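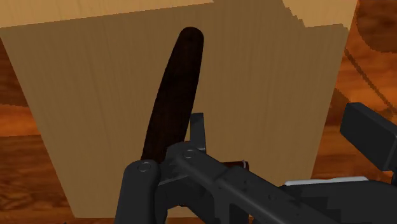 Figure 3. Simulated wrist view, rendered with shadow mapping enabled.

4.2 Shadow handling in the wrist-view segmentation module

The grasp planner takes its input from a single wrist view, and the quality of the object mask sets an upper bound on what the later stages can do. Early runs on the Starbridge task set showed that most rejected masks had the same fault: a shadow boundary lying on the support surface was taken for an object edge. The fault was worst where the shadow covered most of a pale surface and left small lit areas near its border. In Figure 3 the shadow edges on the board are stepped at pixel level, most clearly at the upper right, and these steps produce strong local gradients that an edge-based method will follow.

Two changes were made. First, the colour input was converted to a chromaticity representation before the edge stage, and brightness was passed to the network as a separate channel. Second, the shadow map resolution was varied during training, so that the width of the steps could not be learned as a fixed cue. Soft shadows were tried as well, but they raised rendering time and gave no gain on the validation split.

Dark objects are a harder case. Where the target and the gripper are both close to black, as in Figure 3, chromaticity carries little information and the mask tends to spread from the object into the finger. We therefore project the gripper model into the image from the joint readings and remove those pixels before segmentation. The part of the object hidden behind the gripper is not filled in. The planner receives the visible region only, together with a flag marking each contour point that touches the projected gripper, and flagged points are not used for fitting the long axis.

The module was trained on 2,283 rendered views and tested on a further 300. Training was stopped after 40 epochs. The Mitier planner was left unchanged throughout, and its time limit was kept at 24 seconds per attempt, including replanning. Views in which the projected gripper covered the whole target were left out of both sets.

One limit remains. The projection assumes that the joint readings and the image share a time stamp. In the Wollwood simulator this holds by design, but on hardware a delay between the two would shift the gripper mask and leave a thin band of finger pixels attached to the object. Section 4.3 describes the delay model used to test for this.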